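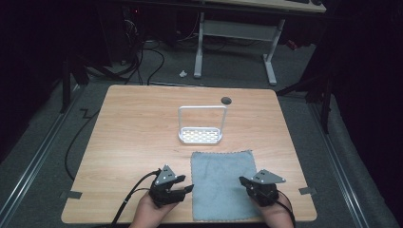 Cloth-folding station back in service after cable fault, but Jultidar's uptime claim is hard to check

SANDAR, August 10, 2019 — A work station used to teach robots how to handle household cloths is running again at the Jultidar workshop in Sandar after a fault that stopped work for most of a week. The company calls the repair routine. Its own maintenance log makes that description look generous.

The station, known in the building as Yimer, is a simple thing to look at. An operator stands at a light wooden table with a black gripper in each hand and works on a cloth the way a robot is later supposed to. Each gripper has a cable running from it and carries a gray triangular plate marked with small white dots. The motions are recorded and passed to a second team, which uses them to train a pair of robot arms kept in another room.

Jultidar has told customers that the station is "ready at all times" and needs little more than a wipe-down between sessions. Mulugeta Ayele, the technician who looks after it, gave a different account when asked about the past week.

"Ready at all times is a sales line," Ayele said. "It's ready when I've been over it, and that takes a good part of the morning."

The trouble began in the middle of a folding session, when the recording from the right gripper started to show short gaps. The operator finished the cloth without noticing anything wrong. The gaps came to light the next day, when the training team opened the files and found the right hand jumping from one place to another with nothing in between.

Ayele's first guess was the plate on top of the gripper. A plate that has been knocked out of position or has picked up grease will spoil a recording, he said, and both things have happened at this station before. He cleaned the dots with a dry cloth, checked that the plate sat tight against the body of the gripper and ran the session again. The gaps were still there.

He then swapped the left and right cables. The fault moved to the left hand.

"At that point you stop looking at the gripper," he said. "I should have done the swap first. I lost a day on that plate."

The bad cable had failed close to the plug, where it bends each time the operator reaches toward the far side of the table. From the outside it looked sound. Ayele found the break by holding the gripper still and flexing the cable a little at a time while watching the signal on a monitor. A replacement costs less than a decent lunch, by his reckoning, but there was none on the shelf. The spare had been used in February and no one had ordered another.

The new cable came from Bastach, the supplier that built the grippers, and took three days to arrive. Jultidar did not count those days as downtime. A company statement said the station had been "available for other activity" while the part was on order. Asked what that activity was, the company said the table had been used for training new operators. Ayele said that meant people practicing with one gripper.

Fitting the cable was quick. Getting the station back to the point where its recordings could be trusted took much longer, and this is the part of the job that rarely gets into the brochures.

Ayele starts with the table. Its position matters, he said, because the recordings assume it has not moved, and a light table on carpet gets nudged by knees and hips all day long. He checks it against the long metal rails on the floor at either side, measuring at the near and far corners. If the distances disagree, he shifts the table and measures again. He does not trust marks on the carpet. They were tried, he said, and the tape crept along with everything else.

Next come the objects. For the current task these are a light blue-gray microfiber cloth and a white wire basket with a tall handle. Operators lay the cloth flat near their own side of the table, with the basket beyond it. Ayele sets out the first arrangement himself and then leaves the operators to vary it, within limits that are written on a sheet by the door.

The cloth is a maintenance item too, although the schedule that came from Bastach does not mention it. A new one is stiffer and folds in a way the old one does not. Its edges go wavy with use. Ayele writes down when a cloth is changed so that the training team can tell which recordings belong to which, a habit he started after a batch of files made no sense to anyone. He could not say how much the difference matters to the finished robot. Neither could Jultidar.

After that he opens and closes each gripper by hand, first slowly and then at working speed, and compares the movement of the jaws with what the software reports. The right gripper was reading slightly open when it was shut. Ayele reset it. He said the error had probably been there before the cable failed, and he was not willing to guess for how long.

That raises a question the company has not answered. If the right gripper was misreading before the fault was noticed, then some of the recordings already handed over may carry the same error. Jultidar said it had "full confidence" in the material and that its training methods were "tolerant of small variations." It declined to say whether any of the earlier files had been checked again. Ayele said he had passed along the date of his last good check and had heard nothing back.

The final step is a test run. The operator folds the cloth and puts it in the basket, over and over, until there are eight clean recordings in a row. One gap and the count starts again. On the day of the restart the first attempt failed late in the run, when a cable caught under the operator's shoe. No harm was done, but the whole set was thrown out.

Loose cable is an old complaint at Yimer. Ayele has asked for an overhead line that would carry the gripper cables up and away from the operator's feet. The request has been approved, he said, and approved again, and there is still no overhead line. In the meantime he coils what he can and asks operators to look down before they start. He would also like the cables under the desk behind the station sorted and labeled. Tracing a single line through them took him the better part of an afternoon last winter.

Bastach, for its part, says its grippers are built for heavy use and that a cable should be replaced after 100 hours of work whether it shows wear or not. The figure appears in the manual. It does not appear anywhere in Jultidar's own schedule, which says only that cables are to be changed "as needed." The cable that failed had been in use for more than 100 hours, according to the log, though the log stops giving running totals partway down a page and the true number is likely to be higher.

Jultidar says it will now follow the manual. It has also ordered spare cables and put the stock check on a monthly list. Those are sensible steps, and they could have been taken in February, when the last spare left the shelf.

What the company has not done is change its public claim. Visitors to the workshop are still told that the station can be run by anyone after a short introduction and that upkeep is minimal. The first part may be fair. The operators seen at work this week were quick and seemed comfortable with the grippers. The second part depends on leaving out the person who does the upkeep, and on a definition of downtime that excludes waiting for parts.

There is also the matter of what all this care is for. Jultidar has shown short films of its robot arms folding a cloth and placing it in a basket. It has not said how many tries each film took, or whether the arms can manage a cloth they have not met before. A request to watch the arms work was turned down on the grounds that they were being adjusted. The company offered a later visit but did not set a date.

Ayele, who is responsible only for the recording station, would not be drawn on how the arms perform. His interest lies in the files coming out clean, and for now they are. He has kept the failed cable in a drawer, with a strip of tape wrapped around it at the break, to show to the next person who tells him a cable looks fine.

The station was recording again by the end of the morning. The next full check of both grippers is due once the present set of cloth recordings is complete, and Ayele said he intends to do it before then.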